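Selton Shared Workshop
Minutes of the monthly build meeting, Aug 30, 2020

Present: most of the regulars, two people who came along for the first time (welcome, and please come again!), and one member by phone from the lake, who dropped off twice and was patiently called back both times.

The meeting opened a little late because the side door was sticking again. The last minutes were read and accepted, with one correction: the spare power supply was lent to us, it was not given, and we do apologize to the member who lent it and was surprised to read otherwise.

1. Money and materials

The build jar stands at $943 after the summer sale, which is a good deal more than we expected, and everyone who baked or hauled tables that weekend should feel very pleased. Out of that we agreed to spend up to $90 on cable sleeves, connectors and a proper strain relief for the arm, as the tape has had its day. A further $70 was asked for toward a second work light. There was a long and friendly talk over whether the light we have is too dim or only pointed the wrong way, and in the end the $70 was held over until somebody has tried moving it.

The Lumanlan order came in short by one bag of small screws. They have been written to. If you find a bag of small screws in your car, do say so.

2. Jiltero (the arm and hand)

This took up the better part of the evening, as it usually does, and the minute taker asks forgiveness for anything left out.

The shoulder has been rebuilt since last time and no longer makes the noise. The wrist was taken apart, cleaned and put back, and the play in it is much less than it was, though those who had their hands on it felt there was still a bit of wobble when the arm is reaching far out to the side. One of our new visitors asked whether the wobble might be coming from the stand instead of the wrist, and since none of us could say for sure, we will bolt the stand down properly and look again. It was a very good question and we were a bit sheepish that we hadn't thought to check.

Fingers: the thumb still closes a hair later than the rest. For big soft things this hardly matters, but with thin flat things it tends to push the piece away before the grip is made. Two ways of fixing it were put forward. One is to shorten the thumb line and live with a slightly smaller opening. The other is to leave the hardware alone and start the thumb early in software. After going back and forth we settled on trying the software way first, as it costs nothing and can be undone over a cup of coffee. If it hasn't worked by the next meeting we will cut the line.

Tiltel (our control program, for the newcomers) has been moved to the newer of the two laptops. It starts up faster, and the stop key is now the big one, where everybody's hand goes anyway. Please don't change the settings file without leaving a note in the book. We lost an evening to that in the spring and would rather not do it again.

3. Table work

We have been keeping to flat puzzle pieces on the cloth-covered table, and there was general agreement to stay with them for a while longer before going on to anything taller.
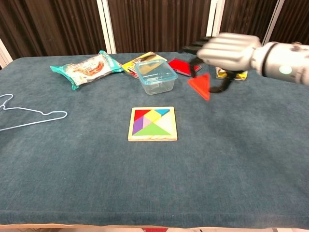
The tangram is a fine thing to practice on, since every piece has to be turned the right way as well as put in the right spot, and a corner that is only slightly off will sit up on the frame and refuse to go down. The triangles were felt to be the hardest to let go of neatly. It was suggested that the hand open more slowly over the board, and that we try letting go from lower down, and both will be tried on the same evening so we can compare them fairly.

There was some feeling that the cloth should stay, as it gives a little under the fingertips and makes it easier to get hold of an edge. One member would like to try bare wood for comparison and is welcome to, provided the cloth goes back on afterward.

We agreed that 5 full boards in a row with no helping hand would be our mark for moving on. Nudging the board counts as helping. So does blowing on it.

4. The open evening

We hope to have neighbors and families in again in November, if it can be done sensibly with the doors open and people coming in small groups. Jiltero would do the puzzle, and children could set out the pieces between turns with an adult at the stop key. A sign-up sheet is by the sink.

5. Anything else

The good wire strippers are missing. The coffee tin is nearly empty. Thanks were given for the plum cake, which was gone before item 2 was finished.

To do before next time: bolt down the stand, early thumb start in Tiltel, cable sleeves, move the light, chase the screws, oil the side door.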